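October 28, 2018
Gripper comparison, Tromen pads against Bondby pads

Back on the compartment box with the lid open. Enitz want a yes or no on the foam-style pads and I'm not ready to give either. The Bondby set closed the lid in 80 out of 87 tries, which sounds good until you read the notes from May, when the old bare fingers did nearly as well on an easier box. I don't think we are measuring the pads at all. I think we are measuring how well whoever is holding the tool has learned the hinge. 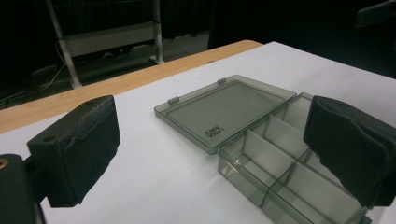

Smoky see-through plastic is a rotten thing to test on anyway. The Dantas depth camera gives rubbish on it, holes wherever the walls overlap, and turning the lights down only made the holes bigger. The brochure says "handles transparent parts". I'd like to see which ones.

Slips: 6 of the 7 misses were the lid sliding out sideways as the fingers closed. Wider pads won't cure that. Slower closing might.

To do: swap operators halfway through, same box, same paper underneath. Run both pad sets at 2 closing speeds. Don't quote the 80 to Enitz yet.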